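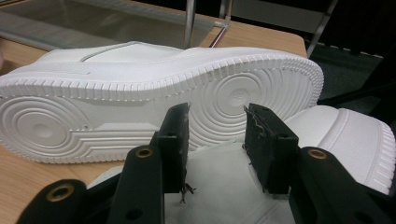 Shoe pairing, station 2 - the frayed pads and the white sneakers.

The Week the Pads Gave Out
Posted in May by Edin Begović

Welcome, friends, and thank you for all the kind notes after our last gallery. I promised I would show the bad weeks along with the good ones, so I have put up a page on the fault that kept us busy for most of the month at the Dololau workshop, and I hope those of you running the same Unura fingers at home will get some use out of it.

We had been pairing shoes very happily, one after another, and then we began to drop them. A shoe would come up a little way, twist, and slide out toe first. Hrvoje Vidmar was certain it was the closing force and spent two long evenings with the settings (bless him, he does not give up easily). I blamed the soles, with all those fine grooves running up and down the side. We were both wrong!

Look at the inner face of the right pad and you will find a little cluster of threads clinging to it, and more wisps hanging off the left one near the bottom. Our log said those pads had done 3957 grips. We had meant to change them at 2000, and I am sorry to say the reminder was on a sheet of paper that went home in my coat.

The first bad drop was run 301, and I have left it in the log with a note beside it. A shoe on a carpet is no great harm, but the same fingers were due to go over to the Carbone job, where the parts are heavy and people stand close by, so we stopped everything until new pads were on both sides. Hrvoje now checks them each morning before the first run - with a lamp and his reading glasses - and he signs the sheet, which stays on the wall.

14 comments | 6 shares

Questions about pads: write to Edin at the Dololau workshop | © Dololau | Back to top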